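Sorting arm build, thread no. whatever. 26th October, back at the Nurstead workshop

Ok so picking up where I left off. Arm is bolted down, gripper's on, sorting job still half broken. Posting as I go, sorry in advance for spelling

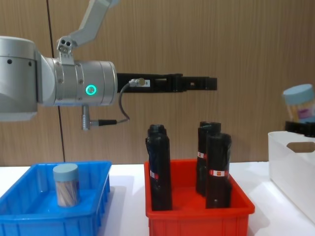

First job tonight was the gripper offsets. Had the tool length in wrong since September, been fudging every pick height to make up for it. Reset the lot. Now I get to re-teach everything, yay

Re-teach list: blue tray, red tray, white bin. Home position too bc I moved the table

Jar with the sticks in it goes in the blue tray. Clear jar, pale lid. Clear is a pain for the Flotska sensor, it reads straight thru and gives me the tray floor. Going by taught position for now, no sensing at all

The black things in the red tray are the real headache. Tops are all crumply so every grab height is a guess. Two of them stand really close together and I've got a long skinny gripper trying to get fingers in between

Tried coming in from the side in the sim. Elbow hits the joint limit. Coming in from the top then, slow

Someone asked what controller. It's an Anel board off a surplus pallet, firmware 1371. Do NOT update to 1810, it ate my saved poses. All of them. Rolled back and typed them in by hand off a paper printout

Also someone asked abt the cable. Yes it hangs in a loop. Yes I know. Too tight and it tugs on the plug when the wrist turns, too loose and it catches on stuff. Want a clip halfway along, haven't printed one yet

Grip force: started at 700 in the config (no idea what unit, the Zerouali docs just say "counts"). Way too much for anything soft. Dropping it in small steps and writing each one on the wall calendar like an animal

Run 1: stopped it myself, path over the red tray too low
Run 2: fine up to the bin, then timed out waiting on a gripper signal
Run 3: same timeout
Run 4: found it. typo in the input name. two evenings on that

Bin drop is next. Sides are tall so I need a lift waypoint before it swings over, otherwise whatever its holding clips the rim. Adding maybe a hand's width to start and trimming it later

Anyone running a gripper this long, how are you setting payload? Mine's a straight guess and the arm gets twitchy on fast moves

Ok somebody needs the bench. Poses saved twice, once on the stick, once on paper. Clip goes on the printer tonite, more when its done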